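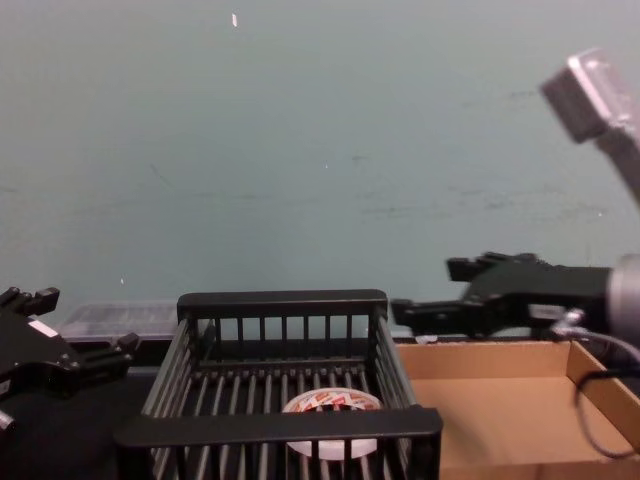 Packers and sorters wanted, Prerthorpe, start right away

Gusel is hiring for the sorting room. Small stuff mostly: tubs, lids, rolls of tape, boxes, refill packs. You take things out of baskets and cartons, check them against a list, put them where they go. Sounds easy, is mostly easy, but it has to be done right and it has to be done all shift.

7 openings. Mornings and afternoons, tell us which you want. Both is fine too.

What you'd be doing

Unloading cartons onto the tables. Sorting by type into baskets, then into clear tubs once the count is right. Closing tubs so the lid is on at all four corners, please, we get a lot back with one corner up. Labeling. Breaking down empty cardboard boxes and taking them to the back hall. Wiping the table at the end of the shift. Sweeping, everybody sweeps.

Orders for Nurlow go out first every day. After that whatever is on the board.

The room

Ground floor, no windows, decent lights. Painted walls, dark tables. It gets warm in June and July, we have fans. You'll be on your feet most of the shift, there are stools if you need one, just say so. Radio is on low. Headphones in one ear only.

Baskets are light, full cartons are not. Expect to lift up to what you'd carry home from a big grocery trip. Anything heavier goes on the cart, no exceptions, we mean it.

What we need from you

Show up on time. Be able to read a packing list and tell similar things apart, some of the lids are very close in size. Steady hands, a bit of patience. Closed shoes. Basic English for the labels and the board.

No experience needed. If you've done stockroom, kitchen prep, mail room, library shelving, put it down, it all helps. No forklift license required, there's no forklift.

Good to have: you notice when something is in the wrong basket and move it without being asked.

Pay and hours

Hourly, paid every two weeks. Rate is on the sheet at the front desk and we'll send it if you email. First two shifts are training and they are paid in full. Shifts are six hours with a half hour break, break is paid. Overtime only if you want it, mostly before holidays when the Marty gift boxes go out. Last year we packed roughly 2000 of those and ran short of people in the final week, so we're hiring earlyer this time.

Gloves and aprons are supplied. Lockers too, bring your own padlock. Free parking behind the building, the 943 bus stops across the street.

How to apply

Email or drop off one page. Name, phone, which shift, when you can start. Resume is fine but not required. No cover letters. Write job no. 2467 on it somewhere or it ends up in the wrong pile.

We call people in for a short try-out, an hour or so, paid. You'll sort a mixed basket and pack one carton. Not a race. We look at wether the right things are in the right place and the box closes flat.

Under 18, sorry, not for this one. Students ok, retirees ok, part weeks ok if you can commit to the same shifts each time.

Applications open until the spots are filled. Please don't call the warehouse line, it rings in the loading area and no one hears it. Front desk only.

Posted 19 August 2019
Gusel, Prerthorpe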